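About Korkalier

3 min read

Korkalier is a small school for people who want to learn how to read a label. We teach evening classes in two rooms in Cleditz, and we have done so long enough to be suspicious of most of what gets printed on food and drink.

The word "natural" got us started. So did "light," and "crafted," and a serving size that somehow turned one bottle into two and a half portions. Our founders had worked in packaging and did not think the people buying the stuff were being told much. They wrote a four-page handout, and it grew into a course.

What we teach

The basic course runs six evenings. Students bring whatever is in their kitchen and we go through it line by line: ingredients first, then the numbers, then the claims on the front — usually the least useful part. We keep a shelf of 564 packages for comparison, some of them old enough to show how the same product changed its wording and kept its recipe.

There is a second course for shop staff, taught at our Hesside branch. It covers allergens, date marks and storage wording. It is dry, and we say so when people sign up.

What we don't do

We don't give diet advice. We don't sell supplements, meal plans or an app. We are asked to approve products a few times a year, and we have turned down every request, including one from a firm that offered to pay for our new chairs. A seal from a label school would be one more claim to doubt.

Drinks evening

Sweetened drinks get a class to themselves. Sugar per 100 ml and sugar per can are two different figures, and most people remember the smaller one.

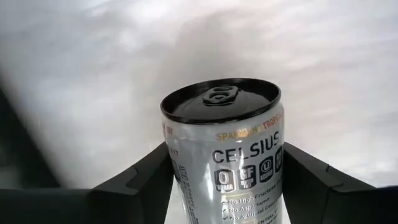 Fees and places

A full course costs 900, or 200 for a single evening. The Karaca fund covers part of the fee for anyone who asks, with no form to fill in. New courses start in January. Class size is capped at 12, and we do not keep a waiting list.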